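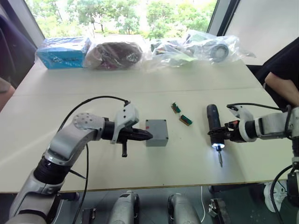
The little grey box on the white table.

Day 37 without a drink and I was on the bus to Hultelholm with a bag of wine gums, which I know, I know, but there's no wine in them and I'd checked twice.

It was the Thursday group, upstairs at the old Usden library. I'd been going since April and I still sat by the door (quick exit, plus the radiator). Mostly I listened. A man in a cycling jacket said he'd got through his sister's wedding on tonic water and dancing, and we all clapped like he'd won the Grand National!

Then it was my turn and out it came, the whole Trillavo business. That's the bar under my flat. I told them I'd been going the long way home for weeks, right round by the bins, just so I wouldn't smell the place. 56 steps up the back stairs with my shopping, and me with my knee.

"And tonight?" said the woman with the biscuits.

I said I'd probably do the bins again.

She got off at my stop, as it happened. We walked past the front of Trillavo together, her chatting away about her awful tomatoes, and I held my breath like a kid going past a graveyard. Then I was at my own door, the proper one, hunting for my keys.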